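Chapter 7
Gears, Ratios and the Price of Going Slowly

Before you start

You should be comfortable with the difference between power and force from Chapter 6, and you should be able to divide one number by another without losing your temper. You will need a pencil. If you own a bicycle with more than one gear, go and look at it for five minutes, paying attention to the greasy parts.

Words you will meet in this chapter

Drive gear, driven gear, gear ratio, final drive, overdrive, clutch, synchronizer, differential, backlash.

7.1 Why a car has gears at all

An engine is a fussy animal. It will not run at all below a certain speed, it pulls poorly just above that speed, and somewhere near the top of its range it begins to make noises that cost money. Between those limits lies a fairly narrow band in which it is happy to work. The road has no interest in any of this. The road would like the wheels to turn very slowly in a parking lot, quickly on the highway, and backward when you have misjudged a driveway.

The transmission is the peace treaty. It lets the engine stay in its narrow band while the wheels do whatever the road demands. Every version of it, from the three-speed lump under a farm truck to the latest automatic with more gears than most drivers have opinions, does this one job.

Viera Jelínek, who taught drivetrain repair before she took to writing about it, used to start her course by making students pull away from a stop in fourth gear. The car shuddered and died. She then asked them to explain why, and would not let them use the word "because" until they had drawn a picture. We will spare your clutch and go straight to the drawing.

7.2 Two gears and a little arithmetic

Take two gears with their teeth meshed. The one connected to the engine is the drive gear. The other is the driven gear. When a tooth on the first moves past the meeting point, a tooth on the second has to move past it too, there being nowhere else for it to go.

Suppose the drive gear has 19 teeth and the driven gear has 65. To find the ratio, divide the driven by the drive:

65 ÷ 19 = 3.42

The drive gear must turn nearly three and a half times to bring the driven gear around once. The output shaft is therefore slower than the input shaft by that factor. In exchange, it twists harder by the same factor, minus a small tax collected by friction. This is the whole bargain of gearing. You may have speed or you may have twist, and the product of the two never goes up, no matter what the man at the swap meet told you.

A low gear is one with a large ratio. A high gear is one with a small ratio. Generations of students have found this annoying, and you are welcome to join them.

7.3 The second reduction

The gearbox does not have the last word. Between it and the wheels sits another pair of gears, the final drive, and its ratio multiplies whatever came before. The Dravgate wagon we will take apart on paper later in this chapter has a first gear of 3.42 and a final drive of 4. Multiply them and you get 13.68, the number of times the engine turns for each turn of the wheels when both wheels are rolling straight ahead.

Owners of the Dravgate complained that it was loud on long trips. The Szilágyi coupe used the same engine with a taller final drive and was praised for being quiet. It was also hopeless on hills — a point the brochure handled by being photographed in flat country.

7.4 How to use the exercises

The exercises come in 2 sets. The first can be done with pencil and paper. The second asks you to lay things out on a bench, and the Pleteck teaching gearbox is suitable if your shop has one. A Diken unit will also do, although its reverse idler is hidden behind a cover held on by a screw of no known size.

Work on a flat surface, keep parts in the order they came off, and write down the tooth counts before lunch.

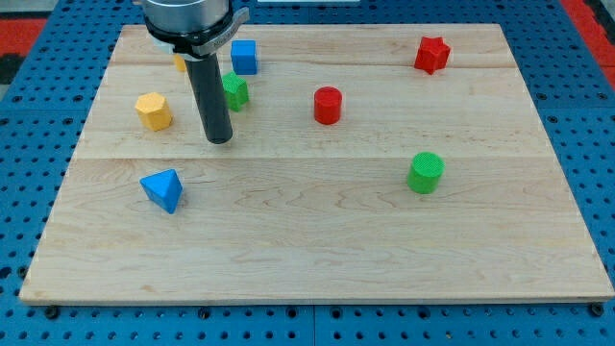

7.5 Questions to keep in mind as you read

Why does reverse whine when the forward gears mostly don't?

If a higher gear saves fuel, why not leave the car in top gear all day?

What happens to the ratio if you put a third gear between the first 2? Try to answer before reading Section 7.6. Most people guess wrong and then defend the guess for some time.

Where does the friction tax go, and could you warm your hands on it?

The first of these is answered in Section 7.9, along with a short account of straight-cut teeth and the people who like the sound of them.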